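From: Maricel Villanueva
Date: 23/12/2024
Subject: Re: [grerdale-list] New Flitiden album

On the list, Birkmont wrote:
> I played the new Flitiden twice and I don't hear what the
> excitement is for. The drums are too loud and the two long
> songs could be one. Is the vinyl different from the download?

Hello all,

I have the vinyl, so I can answer this part. Yes, it is different. Side B has a longer version of "Mondal", with 3 more minutes at the end, only organ and voice. On the download it fades out before the organ comes in, and I think this is a pity.

About the drums I agree for the first two songs. After that my ear got used to them. The guitar is mixed very far to the left, so please try it with headphones before you give up.

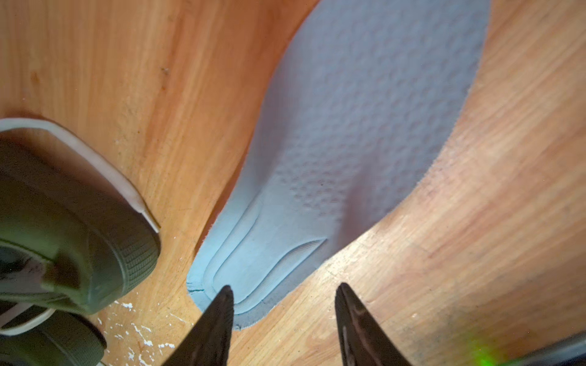

The long songs I would not join together. The first one is slow and stays in one key, and the second starts at 145 beats per minute and has a real chorus – the only one on the record, I believe. For me they need each other.

Does anyone know if the tour in February is confirmed? I saw 15 cities on a poster, but the band's page shows nothing yet. I would like to buy 2 tickets if they play close to Grerdale.

Regards,
Maricel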